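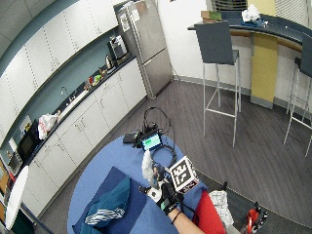 According to one of last year's participants, it was the first time anyone at head office had asked what the checkout line looks like from the other side – and then wrote the answer down!

Garwood, the grocery chain with stores in Udlow and Kullel, is looking for 33 shoppers and store staff to join its customer panel. We'd love to hear from people who shop with us every week and from people who gave up on us years ago. The panel meets 6 times, starting in July, and talks directly with our managers about prices, opening hours and the planned Atanasov store merger.

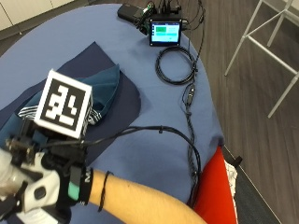
A gloved hand at the blue table.

Each session lasts 3 hours and pays $100. No experience needed – just opinions. Apply at any Garwood service desk.

Posted 3 May 2018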